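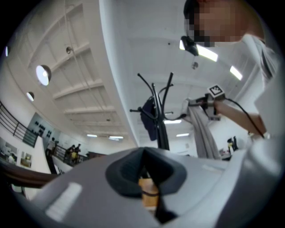 The cloth fell at the wrong moment, and it fell in the same way every time. That was the first clue, and for almost a month the people at Dorar did not understand it.

Dorar is a small company that teaches robots to handle laundry and clothes. It does this by demonstration. A person takes a gripper in the hand, picks up a towel or a shirt, hangs it, folds it or puts it away, and the gripper records the movement. Later a robot arm with the same kind of fingers learns from these recordings. A marker printed in black and white on the tool helps the software to know where the tool is in the room. The method is cheap, and a good operator can work in almost any building.

By the start of summer the company had 3,000 recordings of cloth tasks, and the first tests on the arm were good. Then the customer, a hotel supplier called Vonholm, asked for a longer trial with a coat rack. The arm had to take a cloth from a table, lift it over a hook and let it go. In the trial it opened its fingers too early, with the cloth still short of the hook. It did not stop, and it did not report any error. It moved back to the table with empty fingers and tried to hang the air.

At Vonholm they first blamed the fingers. This was reasonable. Soft fingers lose their grip with age, and a light cloth gives very little resistance. The fingers were changed and the result was the same. Next the engineers looked at the motor, then at the camera, and they lowered the speed of the arm by half. The cloth now fell more slowly, but still in front of the hook.

The answer was in the recordings. Each hand-held tool sends two streams of data, the pictures and the opening of the jaws, and the two must carry the same time. On one group of tools the jaw signal was running ahead of the picture. When a person opened the fingers above the hook, the file said that the fingers had opened a little before. For a cup or a box on a table, such an error does little harm. A cloth on its way to a hook has nothing under it.

The source was a cable. In spring Dorar had bought a new batch of cables from Prillus, a trading firm, and with them came a small change in the firmware, so that the tools would start faster. The faster start skipped one step, in which the two clocks were compared. The tools passed the morning check, as the check asked only whether both streams were present. It did not ask whether they agreed.

Of the 3,000 recordings, 1,048 were made with the affected tools. Dorar removed all of them from training. Some could perhaps be repaired, by looking for the picture in which the jaws open and moving the jaw signal to meet it, but this work is slow and for thin cloth it is often not possible to see the exact moment.

There was also a question of safety, and it is the part that I find more serious. In the trial the arm went on working after it lost the cloth. A person from Vonholm bent down to pick it up from the floor, and the arm passed over his back. He was not touched. The arm had a force limit and it was moving slowly, but there was no rule which said that a dropped object should stop the program. The report, signed by both companies on 18th July, gives more pages to this point than to the clocks.

Rastogi, the laboratory which reviewed the trial, asked for two changes. The arm must now stop when its fingers are closed on nothing, and the floor around the rack must be a zone where the arm waits if a person enters. Dorar added a third change of its own. Each operator now begins the day by opening and closing the jaws 5 times in front of the camera, and the software compares the two streams before it accepts any work.

The recording with cloth has started again, and the coat rack is still among the tasks. Vonholm will repeat the trial in August, with the old fingers put back on the arm.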